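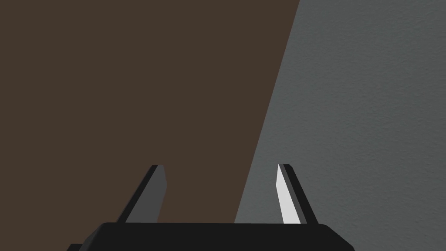

Chapter 6

Fitting and Checking a Parallel Gripper

6.1 Scope of the chapter

The arm assembled in Chapters 3 to 5 ends in a bare flange. It can be driven to a point and held there, but it can't pick anything up. This chapter covers the choice of a two-finger gripper, its mounting on the flange, the setting of its open and closed positions, and the modelling of the whole assembly in a simulator before any power is applied to the real one.

The work assumes a bench of the kind found in a garage or a shared workshop. A vice, a set of metric hex keys, a steel rule, feeler gauges and a bench supply with a current limit are enough. A small mill is useful for the fingers but is not required, as flat blanks can be cut with a hacksaw and finished with a file. Readers using the Brultham workshop drawings should check that they have the revision marked 8/31/22. The earlier sheets give the flange bolt circle from the wrong datum.

By the end of the chapter the reader should be able to:

state the difference between stroke, opening and reach for a two-finger gripper
calculate the grip force needed to hold a part of known mass
mount a gripper body square to the flange and check it
define the tool frame and enter it in the controller
build a simulated view from the wrist and use it to find clearance faults

Sections 6.2 and 6.3 can be read away from the bench. Section 6.4 requires the arm.

6.2 Terms

The body is the housing that holds the motor, the drive and the guide rails. The fingers are the replaceable parts that bolt to the carriages and touch the work. The jaws are the fingers and carriages considered together. Older texts use jaw and finger for the same part, and catalogue pages are not consistent, so the drawing should always be read in preference to the label.

Stroke is the distance one carriage travels between its end stops. Opening is the clear distance between the two inner faces at a stated point on the fingers. If both carriages move, the opening changes by twice the stroke. If the fingers lean towards each other, the opening at the tip is less than the opening at the root, and a figure given without saying where it was measured is of little use.

Reach is the distance from the top of the body to the fingertip. A long reach lets the gripper get into boxes and behind flanges. It also increases the bending moment on the guide rails. Doubling the reach doubles the moment for the same grip force, and on light hobby rails the resulting tilt can be seen at the tip.

The tool centre point, or TCP, is a point fixed to the tool that the controller treats as the end of the arm. For a two-finger gripper it is normally placed midway between the fingers, a short distance back from the tips. The tool frame is the set of three axes attached to that point. In this book z points out of the body along the fingers, y runs from one finger to the other, and x completes a right-handed set.

6.3 Grip force

A part held between two flat faces is kept up by friction. Each face presses with a force F, and each can supply a friction force of at most μF, where μ is the coefficient of friction. With two faces the part will not slip under its own weight provided that

2μF is greater than or equal to mg

where m is the mass of the part and g is the acceleration due to gravity. When the arm accelerates upwards at a rate a, the term g is replaced by (g + a). A safety factor S is then applied, giving

F = S m (g + a) / 2μ

Worked case. A turned steel boss has a mass of 600 g. The fingers are bare aluminium, for which a cautious value of μ is 0.15. The arm is limited to an upward acceleration of 2 m/s². Taking g as 9.81 m/s² and S as 2, the required force is 2 × 0.6 × 11.81 / 0.3, or 47 N at each face. Facing the fingers with thin rubber sheet raises μ to 0.6 and brings the force down to 12 N. The second figure is within the range of a small geared servo. The first is not, unless the gearing is made so low that closing takes several seconds.

Rubber wears, and it creeps under load. A part left gripped overnight may be found to have moved. For holding over long periods a shaped finger, with a vee or a step cut to suit the part, is preferred to a high-friction facing. The formula does not apply to a part resting on a step, where the load is carried directly.

6.4 Modelling the wrist view

Clearance faults are cheaper to find on a screen. A model of the body and fingers is placed on the modelled flange, the surroundings are added as plain flat-sided solids, and a virtual camera is fixed to the wrist looking out along the tool z axis. The arm is then stepped through its poses and the view is inspected at each one.

The surroundings need very little detail. Large surfaces are enough for a first pass, provided that their edges are in the right places. Colour and texture matter only in so far as they allow one surface to be told from another, and it is good practice to give the fingers a tone that differs from whatever lies behind them.
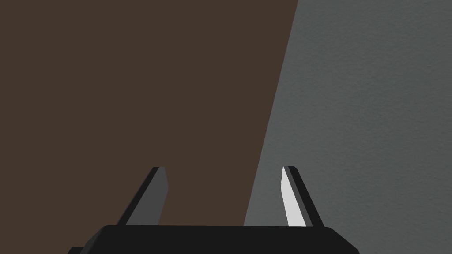 Finger clearance should be judged first against the edges in the model, and only then against its faces. An edge gives the eye a definite line to work from, while a plain face gives no cue to distance. Where a brown panel ends on a long diagonal against a grey wall, the left finger is seen against the brown and the right finger against the grey, with the line of the edge passing between them. If the arm is now jogged a small amount along tool y, the edge will shift relative to the fingers by an amount that depends on its distance. A near edge moves a long way across the view and a far one hardly moves. Two jogs of known length and a note of the shift each time will give the distance by similar triangles, and the result can be compared with the value the simulator reports. Disagreement between the two nearly always means that the camera has been placed in the wrong frame.

The modelled lighting deserves a little care. With a single source to one side, one inner face of the gripper comes out much brighter than the other, and an automatic edge finder may then return one finger cleanly and lose its partner. This is a fault of the threshold and should not be corrected by moving the light. Set the threshold on the darker finger and check that it still holds on the brighter one.

The following order of work is recommended.

Step 1. Load the arm model from Chapter 5 and set all joints to zero.

Step 2. Attach the body at the flange, with the bolt pattern aligned. Confirm that the body does not intersect the last link at any wrist angle.

Step 3. Attach the fingers at full opening. Read the opening at the tips and compare it with the drawing.

Step 4. Fix the camera. Its position should be entered relative to the flange and never relative to the base.

Step 5. Add the bench, the wall and any panels as plain solids.

Step 6. Run the pose list and save one view per pose.

Step 7. Go through the saved views and mark every pose in which a finger outline touches an edge. These are only candidates. An outline can overlap an edge that lies well beyond the finger, and each marked pose must be checked again from the side.

6.5 Two body layouts

The book uses two gripper bodies as running cases. The Zernura body has a single motor and a rack and pinion pair, so the carriages are tied together and always close on the centre line. The Hutchins body has a lead screw with left-hand and right-hand threads on one shaft. Both give symmetric motion. They differ in how they behave when the supply is removed.

A rack and pinion can be pushed back by the part. If the motor loses power the grip relaxes, and whatever is held may drop. A lead screw of fine pitch is self-locking and keeps its grip with the power off – an advantage over a bench, and a nuisance when a hand or a cable is caught and has to be freed. The screw shaft should therefore be fitted with a knurled knob at one end so that it can be wound back without tools.

The Bolier mounting plate accepts either body. It is drilled for both patterns, and the unused holes should be plugged to keep swarf out of the flange. With the plate fitted, the Zernura body gives an overall length of 200 mm from flange to fingertip. The Hutchins body is longer by the length of its end bearing, and the tool frame must be entered afresh if one is exchanged for the other.

6.6 Before starting

Complete the backlash test at the end of Chapter 5 if this has not been done. A wrist with play in it will make every measurement in this chapter doubtful, and errors at the flange are multiplied at the tip. Set the bench supply current limit to the lowest value at which the carriages will move freely with no part in the jaws. It is raised later, in stages, once the end stops have been proved.

Fasteners for the plate are listed in table 606 of the appendix. Thread lock is not applied until the squareness check has been passed.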